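Cludel Fold Kit — evaluation recordings

Summary
Recordings made while reviewing the Cludel two-arm kit for small laundry and linen rooms. The kit is sold by Muvard as a bench enclosure with two arms, grippers and cabling. The set holds 200 episodes of cloth folding.

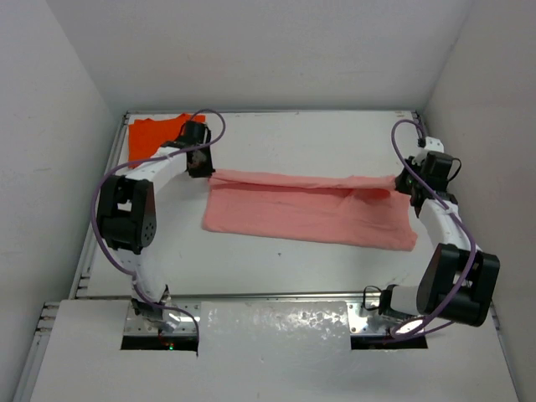
Both arms over the tabletop, right gripper on the pink cloth.

What is included
Each episode has one fixed view of the workspace, a view from each wrist, joint positions and gripper opening. Most episodes run under 3000 steps — the longest is 3395. Cloths come in several colors and are folded one at a time, then stacked at the back of the table.

Wrist views
Fingertips take up much of the lower part of the picture, and the other arm often comes into view. Crop with care if your model needs the cloth edges.

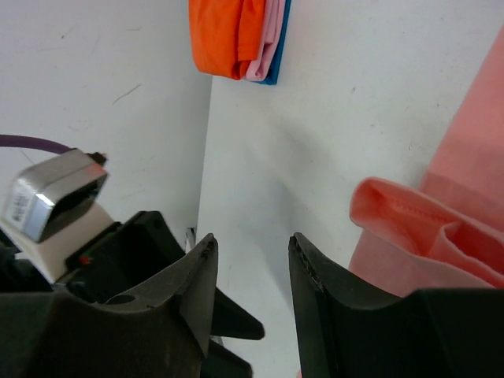

Known issues
- 20 episodes have no gripper opening values. They are listed in missing.txt.
- The tabletop has small marks. We left them in.
- Thin hems are hard to pick out in shadow.
- Review scores cover the kit as delivered, with no changes to the grippers.

Files
Episodes are hosted on Gistport, one folder each. Scores are in scores.csv.

Contact
Hallgrímsson, through the Gistport project page.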